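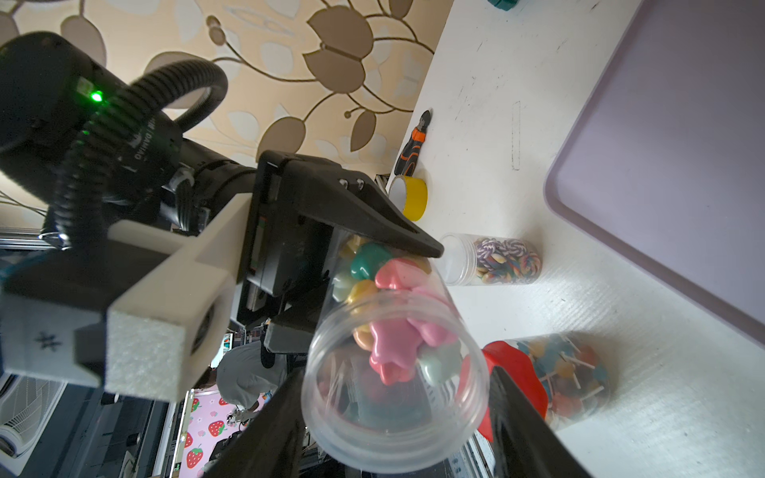
The letter about the shop came on 6/14/22, and Chrysanthi Tzanetos read it standing at the counter with her coat still on. The rent was going up by 256 a month. She had owed 251 since the spring and had told no one. She put the letter under the till and served a boy who wanted a pink star from the jar, and then a green heart, and then changed his mind about the heart. He paid in coppers. She let him have the heart as well.

Her aunt had left her the shop along with a flat that smelled of aniseed and a debt to a wholesaler called Farilico. Chrysanthi had meant to sell up within the year. That was before she learned the names of the children on Cheung Street, and before Hsin-yi Chiang started coming in at closing time to help with the books. Hsin-yi never took money for it. She took tea, and she liked to sit on the step stool by the back door with the ledger on her knees.

That evening Chrysanthi passed her the letter without a word.

Hsin-yi read it twice. She turned it over, but there was nothing on the back.

"When did you stop paying?" she asked.

"April. Part of April."

"You should have said."

"I know."

They went through the figures until it was dark outside. If the school orders came in, the shop could last until July. If they didn't, it couldn't. There was a van she could sell, but the van was how the orders got delivered, and they both saw that at the same moment and left it alone. Upstairs the pipes knocked. Hsin-yi drew a line under the last column and did not write anything beneath it.

In the morning Chrysanthi opened at the usual time. She swept the step, filled the trays and put the swirl lollipops in their jar.
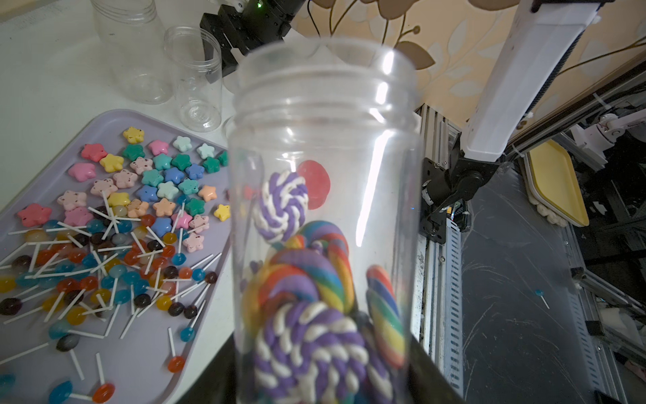
King-fai Sin came in before ten and said that he had heard about the rent, that his own had gone up the same week, and that he thought the two of them ought to go and see the landlord together before he had a chance to see them one at a time.

"Who told you?" she said.

"It's a short street."

She looked at the clock. The landlord's office was on the far side of the canal — a long walk, and she had the wrong shoes on. King-fai said he would wait while she changed them.

She went up to the flat and found the brown pair under the bed. Her aunt's good scarf was hanging on the door, and she put that on too. When she came down he was reading the letter, which she had left by the till, and moving his lips at the hard parts.

"He's spelt your name wrong," he said.

"He always does."

She locked the door behind them and they set off towards the bridge.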